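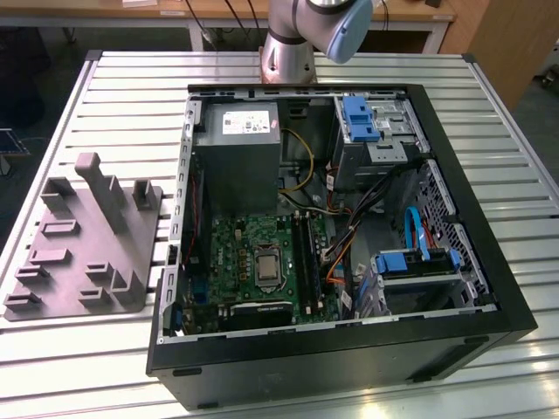
Cell 2, open tower on the slotted table, fixture tray at left. Processor in its bracket, cooler not fitted.

Notebook entry, July
Wirlow disassembly and service cell
Subject: working rules for the arm and the open chassis, second revision

The purpose of this entry is to record the rules now in force at Cell 2 and the points still under review. The first revision was written for closed housings and did not address work inside a computer case. Colleagues should work from this entry until the controlled copy has been issued.

1. Position of the workpiece
The tower is to be laid on its side with the open side facing up. The fixture tray stands directly beside the case wall. Neither may be moved after the reference points have been taught. If either is bumped, even slightly, the operator stops the program and teaches the points again. Correcting an offset by eye is not permitted.

2. Power and stored charge
The mains lead is removed from the case before the case enters the cell. A waiting period of 3 minutes applies before any tool or hand goes inside. The power supply unit is never opened at this cell. Units that need internal work on the supply are sent to Lergate with a red tag.

3. Static control
Wrist straps are worn by any person reaching into the chassis, and the strap is clipped to the table ground point. The ground point is tested at the start of each shift and the reading entered in the log. Two shifts last month had no reading. Those shifts have been marked as nonconforming and the parts handled on them set aside for inspection.

4. Speed and force
With a person inside the marked area, the arm runs in reduced mode only. The contact force limit over the motherboard is set at 35 newtons for approach moves. This value is ours and comes from trials on scrap boards. It is a process limit to protect parts and must not be quoted as a safety limit for people. The safety settings are held in the Tunix controller under a separate password and are not to be changed from the pendant.

5. Exposed processor
When the cooler is off, the arm may not pass over the processor with a part in hand. The path goes by way of the power supply side, and the program must include a hold point before the crossing to the memory slots. The heat spreader is not to be touched with bare fingers.

6. Loose wiring
Cables remain the main source of stopped runs. Of 90 logged runs in the first series, 32 ended in a stop, and most of those entries name a cable in the path. Cables that cross the working area are to be tied back with soft ties before the first move. Drive cables are tied back separately from the power leads. Where a cable cannot be cleared, the step is done by hand and recorded as a manual step.

7. Recording
Every stop is entered with the program step, the tool in use and the name of the part nearest the tool. "Arm stopped" is not an acceptable entry. The Ryu logging sheet has a field for each of these and should be used in full.

Open points
The wording of rule 4 needs review by the safety office before it goes into the controlled copy. The sentence on reduced mode does not say who confirms that the mode is active.

The waiting period in rule 2 was carried over from the earlier procedure. Its source has not been found. It stays in force in the meantime.

The tray drawing on file is one issue behind. A request for the current drawing has been sent to Wirlow stores, and the drawing number is to be added here on receipt.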